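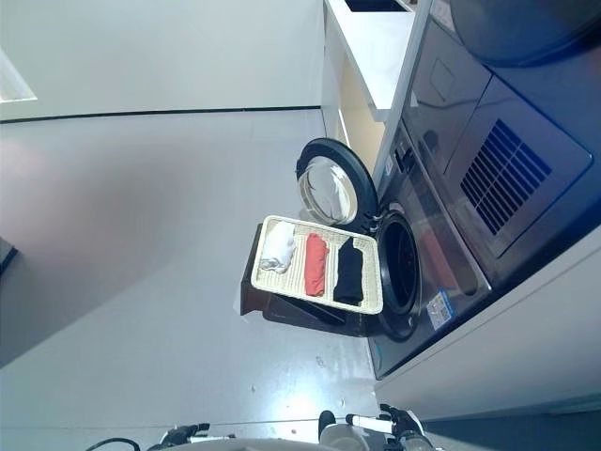

Page 2 of 3

Ticket: Laundry loading set, episodes rejected at import
Project: Caden
Status: Resolved, with grumbling
Opened: April 24, 2022

Reported problem

We recorded 700 episodes of "load three garments from tray" at the Lagman site. The importer took 700 files, reported success, and then put 100 of them in the reject folder without a word as to why. The log says "task mismatch." Thank you, log.

Tried so far

Re-ran the import. Same 100.
Restarted Skovel. Same 100, slower.
Renamed the reject folder. This helped my mood only.

Notes

Played back 25 of the rejects by hand. Washer door open, tray in front of the drum, white, red and black garments folded in a row. All three go in, black first. I could find nothing wrong with them, and by the last one I was rooting for the white cloth.

Then I read the task text, which I should have done before lunch. The good episodes say "tray." The rejects say "basket." Somebody on the second shift looked at the woven thing on the brown stand and called it what any normal person would call it. Fonard, our label checker, keeps a list of allowed nouns, and "basket" is on it — as a different object, from the shopping task in October. So it went looking for a handle, didn't find one, and sulked.

Fix

Added "basket" as another name for "tray," for laundry tasks only. Re-imported the rejects. All 100 went through.

Still open

Fonard should print the word it objects to. Filed separately, low priority, see you in a year.

The operators start every episode with the black garment because it sits closest to the drum. Fine for loading, bad for a model that's supposed to learn colors from the instruction. Next batch: shuffle the row before each take, and write the order in the notes field. The notes field is the one marked "notes."

Please don't close this ticket until the shuffle is in the operator sheet.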